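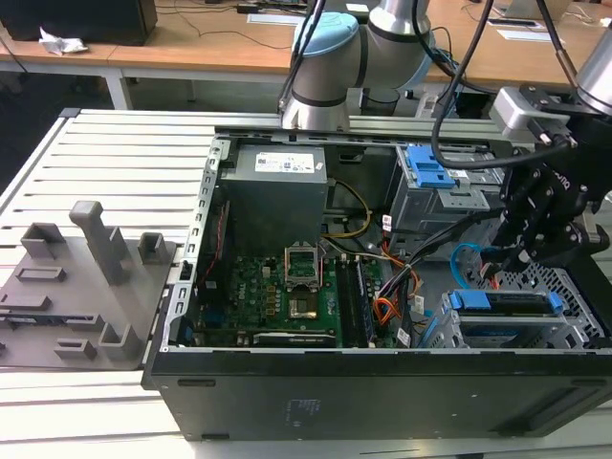 덮개를 분리한 데스크톱 본체. 메인보드에 Dell 로고가 있다.

Gindberg 중고 전산장비 재생 공장 견학 기록
2019년 12월 4일 수요일

Gindberg 공장은 기업 리스 만료 장비를 매입해 등급별로 재판매한다. 견학은 입고장에서 출발해 검수, 데이터 삭제, 포장 순으로 진행되었다. 입고 단위는 팔레트이며, 자산번호 대조가 끝나기 전에는 봉인을 풀지 않는다. 당일 대조 대상은 1,742대였다. 재고 관리는 Kurian이라는 자체 시스템으로 처리하고, 외관 등급은 상판 흠집의 길이와 위치로 정한다.
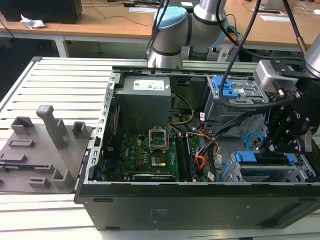

등급 판정에서 이견이 생기면 높은 쪽을 버리고 낮은 등급으로 출고한다. 반품 운송비가 등급 간 가격 차보다 크다는 것이 공장 측 설명이다. 저장장치는 본체와 분리해 별도 구역에서 삭제하며, 삭제 기록은 2년간 보관한다.
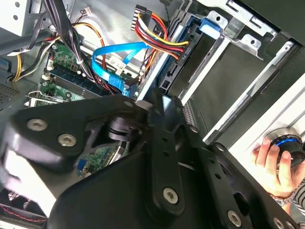 부품 회수율은 매입 단가를 정하는 기준이 된다. 담당 부서는 메모리와 CPU를 우선 품목으로 잡고, 전원장치는 시험 후 재사용 여부를 정한다. 케이블과 드라이브 베이가 기판과 함께 한 케이스에 들어 있는 데스크톱은 노트북과 회수 항목표를 따로 쓴다. 항목표는 Taketti 양식을 고쳐 쓴 것으로 12개 항목이다. 재사용 불가 판정품은 재질별로 모아 Rallari에 넘긴다. 인계 단위는 400kg이고 미달분은 다음 회차로 이월된다.
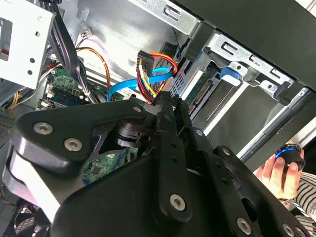

포장 및 출고
완충재는 입고 때 쓰인 것을 선별해 다시 쓴다. 상자 규격은 소형과 대형 두 종류. 출고 라벨에는 등급, 자산번호, 삭제 기록 번호가 들어간다. 출고장은 하역 작업 중이어서 통로에서만 보았다.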